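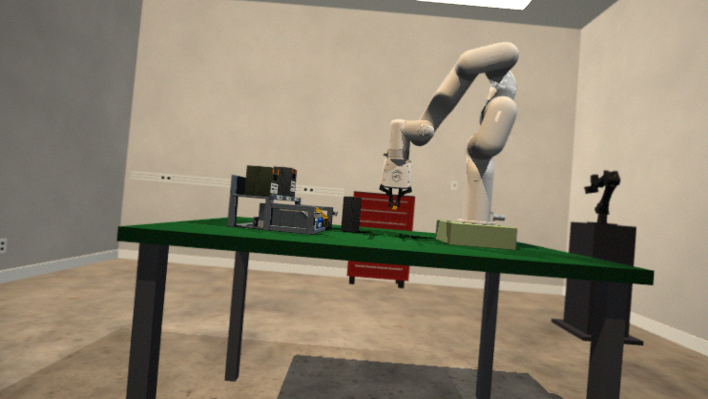 Sim view at start of run 38 – arm reaching over the table, gripper empty

Ticket 1126 – Laaksonen team, student project
Opened 11/20/24
Status: open, waiting on Stoltov lab

Problem: arm won't go down to the black block. Planner says goal is unreachable, then sits there. Same scene file loaded fine on the old build.

Tried so far
– restarted sim, no change
– cleared the cache, reloaded the Isemia scene. Same error
– moved goal 6 cm up. Plans OK, arm moves, but stops way too high to grab anyting
– turned off collision for the metal frame and the two green boxes on it. No change, so not those
– turned off collision for the table top. Plans every time, fingers go straight thru the green surface

So it's the table. Guess is the collision mesh sits higher than what we see on screen. Somebody rescaled the table for the Granow round and maybe only the visual part got saved?? Checked the base block position, matches the config.

Update: opened the mesh in the editor. Collision top is 3 cm above the visual top. That's the bug I think. Can't push a fix, scene folder is read only for student accounts.

Need from you guys
– write access or just fix the table mesh for us
– tell us if the other teams have the same file, otherwise our scores won't compare

Workaround for now: local copy with the mesh lowered by hand. Only tested one run on it, planner found a path, grasp not tested yet. Don't close this pls, we need the real scene before the December demo.

Log attached, error is near the bottom.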